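Zaken Kitchen Handling Project
Progress report to the program office
Reporting date: 6 Nov 2024
Prepared by: Visesitz project team

1. Where the project stands

The simulation stage is running and the equipment plan is ready for review. No robot hardware has been ordered. Under the grant agreement the arm, stand and gripper parts are released only after the program office has seen simulated results and a revised budget, so this report covers both.

Work in this period went mostly into the kitchen model. The first version used one counter and a bare floor. It was enough to test the control software, but it told us very little about where to put the arm in a real room. The current version has a full counter, a dining area behind it and ordinary household items on the worktop. The arm model is the Franka Emika with its parallel gripper, the same type we propose to buy.

We ran 1346 simulated attempts on the current version. Each attempt starts with the arm on its stand and one small item on the counter, and ends when the item has been lifted or the time limit is reached. In 104 attempts the run stopped early because the planner could not find a path. Most of those were with the item in the far corner, and they are the main reason the stand is discussed at length below.

2. Simulation and placement

The far corner is the hardest spot on the counter for us. The gripper has to come down close to the edge, and the arm has to reach forward over the worktop to get there. Small flat items are worse than tall ones, as the fingers must go nearly down to the surface. We kept the plant and the phone on the counter for these runs. A planner that only works on a cleared counter would not be much use to the Zaken site.

Moving the stand nearer to the corner helps with reach but leaves less room for the elbow. We tried several positions and settled on one for budgeting purposes. It may still shift a little once the real room has been measured.

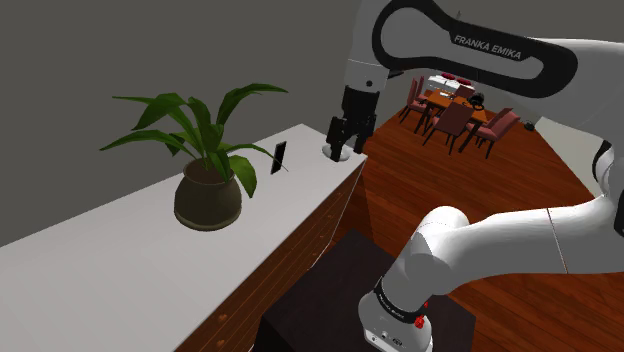

3. Equipment plan

Arm and controller. One arm, as in the original proposal. We looked at adding a second and decided against it for this grant period. The software is not ready for two arms and the room at Zaken would be tight.

Stand. The original budget assumed we would bolt the arm to an existing lab table. The simulation work shows that a separate stand beside the counter is needed. Drumudex has quoted 3396 dollars for a steel stand, delivered, with leveling feet and a drilled top plate. The quote is good through January.

Gripper spares. We are asking for two extra sets of fingertips and a small supply of rubber pads. Krajčí can supply these for roughly 200 dollars. The first sets will wear quickly during setup and we would like to avoid waiting on parts.

Workstation. No purchase needed. The machine used for simulation will be moved over to control the arm.

Safety items. An enable switch, floor marking and a light barrier are already covered under the general lab line. No change.

4. Budget effect

The stand was not in the original budget. We propose to pay for it from the travel line, where two planned site visits were replaced by calls. The fingertips and pads fit within the existing parts line. The total requested from the funder does not change. We need written approval for the transfer between lines before we can place the Drumudex order.

5. Problems and open points

The counter height in the model is taken from drawings. The height at Zaken may differ, and the stand has to match it. We will not release the stand drawing until someone has measured on site.

Contact between the fingertips and thin items is not modeled well. Lift results for flat items should be read with caution, and we have left them out of the purchase decision.

Delivery time for the arm is still unconfirmed. If it slips, the first hardware tests move back by the same amount, and the remaining time would go into more simulation runs with other counter layouts.

6. Next period

Measure the room at Zaken and correct the model.
Rerun the far corner attempts with the corrected counter height.
Place the stand order, subject to approval of the transfer.
Confirm arm delivery and book the electrician.
Send the program office a revised schedule once the delivery date is known.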